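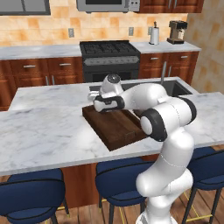
Orklow is my little pile of recipes in plain text files, one dish per file, and this is the readme I should have written ages ago. There are 845 recipes in it so far, mostly typed up from my gran's cards and a few from Citlali Barajas (thank you for the soups!). Each one has a surface line near the top, so you know what to clear before you start. "Board" means a thick slab of dark wood like the one on the island, and "stone" means straight onto the marble, mostly for pastry.

Files are named by dish, all lower case, with hyphens for spaces. Amounts are in grams, except where Gran wrote "a cup" and I've no idea which cup she meant, so I left those alone. Cooking times are for a fan oven.

Known problems: 32 recipes have no oven temperature, and the plum jam is in there twice (the second one is better).

Last tidy-up was 10/8/18. Corrections are very welcome, just put the file name in your message. Copy what you like, and please keep the names on the ones that have them.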